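Right, I've been itching to do this one. A thread on scoring a baseball game by hand, from somebody in Britain who learned it two summers ago and now can't watch an innings without a pencil. 1/16

2/ I play (badly) for a club side called the Altska Larks. Our old scorer moved away and the book was sitting on the bench, so I picked it up. Best thing I ever did in a dugout, and that includes my one double.

3/ First, the numbers. Every fielder has one, and it's nothing to do with the shirt. Pitcher 1, catcher 2, first base 3, second base 4, third base 5, shortstop 6, then left, centre and right field are 7, 8 and 9.

4/ Yes, shortstop being 6 feels wrong. You'll write 5 by mistake for weeks. I still did it in a match in June!

5/ So a ground ball to short, thrown across to first, goes down as 6-3. A fly ball caught in centre is F8. Once that clicks you can read a whole afternoon off one sheet of paper and it's brilliant.

6/ Strikeouts are a K. If the batter just stood there and watched the third strike go by, you write the K backwards. I love the backwards K more than is sensible.

7/ Each box has a little diamond in it. Draw a line for every base the runner reaches, and if he gets all the way home, shade it in. A big innings looks gorgeous.

8/ Pencil. Always pencil. I used a pen against Larico and by the fourth the page looked like a spider had fallen in the ink.

9/ Don't panic when three things happen at once. Watch the play, say it out loud, then write. Our bench has got used to me muttering "four six three" (that's a double play, and the prettiest thing in the sport).

10/ Hit or error? You decide, and people will moan. My rule is to ask whether an ordinary effort would have made the out. Then I write it down and stop listening to the left fielder.

11/ 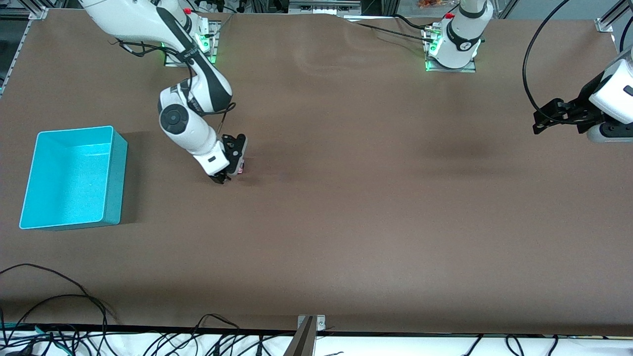
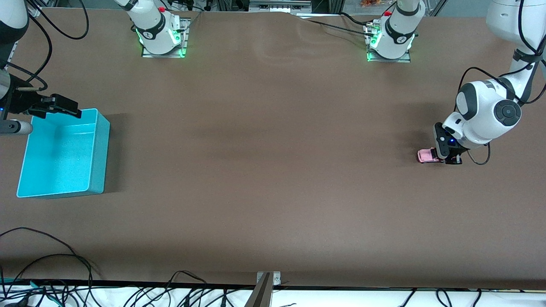
12/ Subs! Draw a heavy line down the side of the box where the new player comes in, and put the name underneath the old one. Forget this and your totals won't add up and you'll be there till 9 at night.

13/ Speaking of totals: at bats, walks, sacrifices and hit batters on one side should equal runs, runners left on base and outs made on the other (there's the odd catcher's interference to throw in too). When it balances first time I do a small dance.

14/ The sheets I use have room for 20 batters a side, and a pad of 40 has lasted me the whole season with a few left over for watching games on telly.

15/ Do try it at home first. Put on any old game, pick one team only, and just do the outs. Add the hits next time. Pitch counts can wait till you're comfy.

16/ If you've got a club near you, go and ask whether they need a scorer. They will say yes before you finish the sentence. And send me your messiest page, I want to see them all!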